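September 2020
Finish bench, Povis tabletop order

Switched the test coat from Viltance satin to Tikkanen waterborne after the second batch of satin gelled in the can. The Tikkanen is thinner out of the drum and goes through the small tip without reducing. Strained both cans anyway. The last of the satin is on the lower shelf with the lid taped. Do not use it on anything that ships.

Panels 1 to 36 are sanded to 180 and wiped down. Grain raising is worse than with the solvent product, as expected. One light coat, dry, knock back with 320 by hand, vacuum, then the first full coat. I tried skipping the knock-back on two offcuts and the surface felt like fine sandpaper under the second coat. It can be sanded out at that stage but takes three times as long, and there is a risk of cutting through on the edges.

Film build: wet gauge only, our dry gauge does not read on wood. Took readings at the corners and the middle of each panel. The corners run heavy on the left side, which is my overlap on the return pass. Moved the trigger release further out past the edge and it evened up.

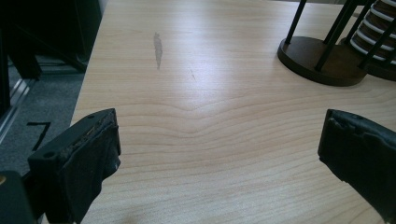 Cure time is the open question. The Taden sheet we have is for the older hardener and gives a recoat window that does not match what I get at the bench. Hardened panels took a fingernail dent on the first morning and did not on the third. Marks are easiest to find by the reflection of a broad light on the surface; the gray streak near the top of the blond tabletop reads clearly beside the bright band, while the small speck to its lower right needs a closer look. I want the same low, wide light for final inspection on the Povis panels. The overhead tubes hide dry spray completely.

Spot test for household spills, on offcuts only: water, coffee, vinegar, cooking oil, dish soap. One hour covered, wipe, look again the next day. Coffee left a faint ring on the one-coat piece and nothing on the three-coat piece. Vinegar dulled both. Repeat vinegar with hardener added before quoting any resistance to the customer.

Job number for the order is 1608. The earlier sheets say 1731, which is the sample job from January, and the drum log has the same mistake. Corrected in pencil on both.

Weighed the drum at close: 236 lb gross. Enough for the remaining coats if the pot is not overfilled again.

To do: new strainers, gasket for the pressure pot, second wet gauge. Move the drying rack away from the door before the next coat, dust nibs on the nearest four panels.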